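語学自習室 点検チェックリスト(コメント欄つき)
記入日 2020年12月1日
点検者 Rekha Kotian
対象 自習室、聴解ブース、教材棚、貸出端末

急ぎで回ったので字が荒いです。清書はあとで。○=よし、△=様子見、×=要対応。

1 入口・通路

入口ドアの開閉 ○
ドアストッパー △ ゴムが減ってる。前回も書いた。
通路幅 ×→○ 単語カードの箱が床に出てた。棚の下段へ移動済み。会話クラスの後に必ず出しっぱなしになるので、講師の方、最後に戻してください。
非常口表示の点灯 ○
非常口前の物 △ スペイン語の多読本の返却ワゴンが半分かかっている。壁側に寄せた。床にテープで線を引きたい。

2 聴解ブース

ヘッドホン断線 × 奥のブース、右耳だけ音が出ない。書き取りの練習にならないと利用者から苦情。使用中止の札をかけた。
イヤーパッドの清拭 ○ 利用ごとに拭く。アルコール残り少ない、発注お願いします。
音量の上限設定 △ Zovixのプレーヤー、電源を入れ直すと上限が消える。初級の人がいきなり大音量で聞くことになる。設定手順の紙を貼っておいたが、根本は業者に確認。
椅子のがたつき ○ ねじ締めた。
仕切り板 ○
ブース内の飲食 △ 飴の包み紙あり。掲示はしてあるんですが。

3 電源・配線

タップの定格表示 ○
たこ足 × 発音練習コーナーで延長コードにさらに延長コード。外した。マイク用に口を足してほしい、9月から言ってます。
コードの床這わせ △ モール浮き。つまずくほどではないけど、早めに。
プラグのほこり ○ 全部抜いて拭いた
貸出端末の充電庫 ○ 扉が熱くなってないか手で確認。異常なし。

4 教材棚

棚の固定金具 ○ 3か所とも増し締め
上段の重量物 × 大辞典が最上段に戻っていた。地震のとき落ちる。下段に移した。「引きやすい高さがいい」という意見も分かるので、中段に場所を作る方向で相談中。
棚番号278の札 △ はがれかけ。仏検の過去問の棚。
CD教材の割れ × ケース割れ、角で指を切る恐れ。Sutcliffeの文法シリーズ付属のもの。廃棄せず音源だけ移せるか確認まち。
踏み台 ○ 滑り止めあり 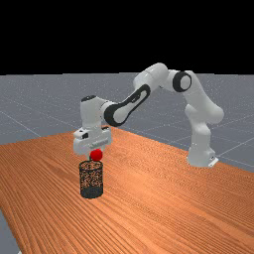
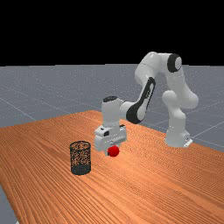
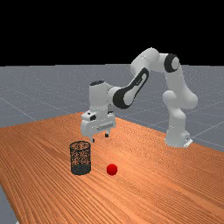

3枚とも木の卓上の白黒のロボットアーム(CG)

5 貸出端末・学習アプリ

画面割れ ○ なし
管理番号1493 × バッテリー膨らみ気味、画面の端が浮いている。即回収、充電禁止。金属の箱に入れて事務室。処分方法は業者回答まち。
管理番号1778 △ 充電端子がゆるい。無理に差さないよう札つけた
前利用者のログアウト × 単語アプリSkelteroに前の人の名前と学習記録が残っていた。返却時に受付で必ず確認を。個人情報なので、ここは安全点検のついでじゃなく毎回やってください。
録音データの消去 △ シャドーイングの録音が残ってるものあり。消した。
保護ケース ○

6 会話クラスの部屋

換気 ○ 窓と扉、両方開くこと確認。発音練習は声が大きくなるので、授業の途中でも一度開ける。寒いという声あり、ひざ掛けを置く?
机の間隔 △ ペア練習のときに寄せたまま戻っていない。床の印に合わせて直した。
フェイスシールド △ くもって口の形が見えないとのこと。発音の授業では困るらしい。透明マスクを試す案あり、費用は未確認。
ホワイトボードの脚 ○ ロック効く
マーカー ○ 出ないのが多い。安全と関係ないが捨てた。
ロールプレイ用の小道具 △ ガラスのコップが混じってた。プラのものに交換。買い物の場面で使う値札のピンも針が出てるので、クリップに替えてください。

7 防災・救急

消火器 ○ 期限内、前に物なし
救急箱 △ ばんそうこうなし、体温計の電池切れ。補充しだい○に直します。
避難経路の掲示 × 日本語だけ。日本語クラスの初級の方が読めない。やさしい日語で書き直して、ふりがなと英語をつける。文面案は下に。
避難放送の聞こえ方 △ ブースでヘッドホンをしていると聞こえない。係が肩をたたいて回る、で当面。放送時に点滅するランプの見積もりをOltierに依頼中。
懐中電灯 ○

避難掲示の文面案(直しがあれば赤で)
「じしんのとき、つくえのしたに はいってください」
「そとへ にげるとき、エレベーターを つかわないでください」
「わからないときは、せんせいと いっしょに いってください」
「避難」は漢字も残したほうがいいと思います。街の看板で見たときに結びつくので。

8 コメント・申し送り

・×のうち、バッテリーと延長コードは対応済みでも再確認を。別の端末でも膨らみがないか、返却時に机に平らに置いてみるだけで分かります。
・多読クラブから、床に座って読めるマットを敷きたいとの要望。通路にかからない場所なら可。端がめくれないものに限る。
・自習時間の延長の件、最後の一人が施錠まで残るのは避けたい。受付がいる時間内でお願いします。
・チェック表の「聴解」の欄、前は「聴力」になっていたので直しました。耳の検査ではないので。
・前回の記入、○だけでコメントなしの欄が多いです。△以上は一言でいいから書いてください。次の人が何を見ればいいのか分からない

確認印 受付( ) 教務( )
次回までに △の再点検、救急箱補充、ドアストッパー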